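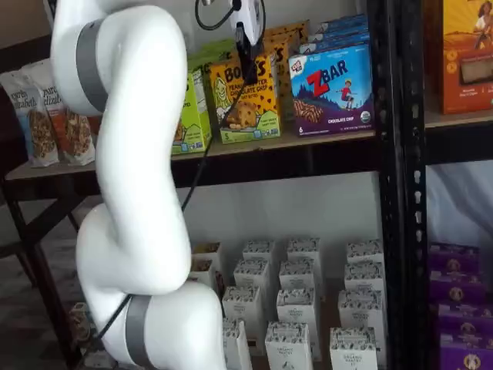

The Dembridge student team has completed the first stage of its shelf-picking project and will move to timed trials next week. Teams may now practice with the full set of products, including the snack bags on the upper shelf and the small leafy-patterned cartons below. The bags remain the harder case. Teams should also plan their arm paths with the black cable in mind, as it runs down from the gripper and can pass in front of the boxes - a camera view that is clear in one pose may be blocked in the next.

Each team will be given 40 picks in a session of 600 seconds. A pick counts only when the item is released inside the tote. Written plans should be sent to Oleksandra Karpenko before a team's first session.

In reply to the question below: yes, teams may change the order of their picks during a run, provided that the change is made by the program and not by a team member at the keyboard. The rule sheet will be corrected to say so. Boxes that fall over are to be left where they are until the session ends.

Amparo Sánchez
Project Coordinator, Tralto Student Robotics

On February 22, 2026, Vitalii Stasiv wrote:
> Dear all,
>
> Section 4 of the rule sheet states that the pick list is fixed. Our
> program skips an item after two failed attempts and returns to it
> later. Is this permitted in the timed trials? Nuanchan and I would
> also like to know whether a fallen box may be set upright.
>
> Regards,
> Vitalii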